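Visiting the Karagiannis House Museum: Frequently Asked Questions

The Karagiannis House stands on the upper terrace of Cletley and is managed by the Uvia Heritage Trust. The answers below cover the questions received most often by the visitor office. Groups and researchers should also read the separate pages on bookings and on the archive.

When is the house open?

The house is open every day except Monday, from 10 a.m. to 5 p.m. Last entry is at 4 p.m. It closes for the whole of January, when the shutters are taken down and the chimneys are swept. The garden remains open in January on weekends only.

Do I need to book in advance?

Individual visitors do not need a booking. Groups of more than five people must reserve a time, as the upper rooms are small and the staircase is narrow. Reservations open 30 days ahead.

Which rooms can be visited?

Visitors may enter the front hall, the dining room, the music room, the library and the two bedrooms facing the courtyard. The writing room on the top floor can be viewed from the doorway. The kitchen wing is open on guided tours only, and the cellars are closed to the public.

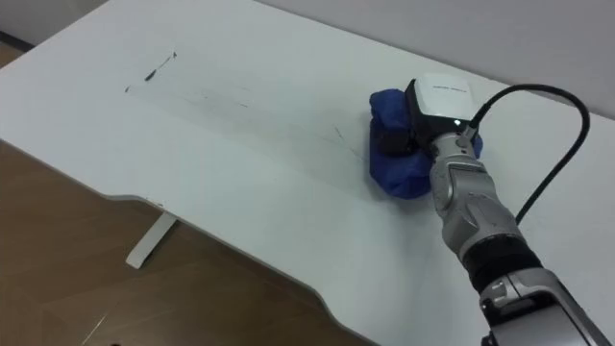 A blue cloth on the white desk.

Was the novel really written in the writing room?

By tradition, yes. The family always held that the first chapters were drafted at the window facing the river, and the room has been shown to guests on that basis for generations. The surviving letters are less certain. Several of them mention a table in the library, and one refers to a rented room in Ferville. The Trust presents the writing room as the traditional site and keeps copies of the letters in the library for anyone who wishes to compare them.

Is the furniture original?

Part of it is. The dining chairs, the piano and most of the library shelves belonged to the household. The bedroom furniture was sold when the house changed hands and has been replaced with pieces of the same period from other houses in the Cletley area. Labels in each room state which items are original. The wallpaper in the music room is a modern copy, printed from a fragment found behind a door frame.

May I take photographs?

Photography without flash is permitted in all rooms except the library, where some of the bindings are on loan. Tripods and selfie sticks are not allowed indoors. Requests for commercial photography should be sent to the visitor office in writing.

Is the house accessible to wheelchair users?

The ground floor and the courtyard are fully accessible by way of the east gate. There is no elevator to the upper floors — a printed album of the upstairs rooms is available at the front desk. Wheelchairs can be borrowed free of charge.
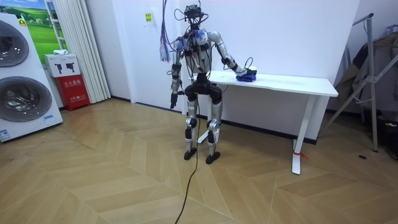
Humanoid robot beside a white table, on herringbone parquet.

Why are some floors covered with matting?

The older boards wear quickly under foot traffic. Matting is laid along the visitor route and moved to a different line each season. Visitors are asked to stay on it and to avoid narrow heels. Cloth overshoes are provided at the foot of the stairs.

How large is the library?

The catalog lists 2000 volumes, mostly travel, poetry and religious works. A smaller collection of household account books is kept in the archive and may be consulted by appointment on Friday mornings.

Are children welcome?

Yes. Children must be accompanied by an adult on the upper floors. An activity sheet about the house and its garden can be collected from the front desk. Strollers should be left in the hall.

Can I bring food or a dog?

Food and drink may be consumed in the garden but not inside the house. Dogs on a leash are welcome in the garden; only assistance dogs may enter the building.

How do I get there?

The Ferville bus stops at the lower gate, from which a paved path leads up to the house. Parking is limited to the field beside the chapel, and the field is closed after heavy rain.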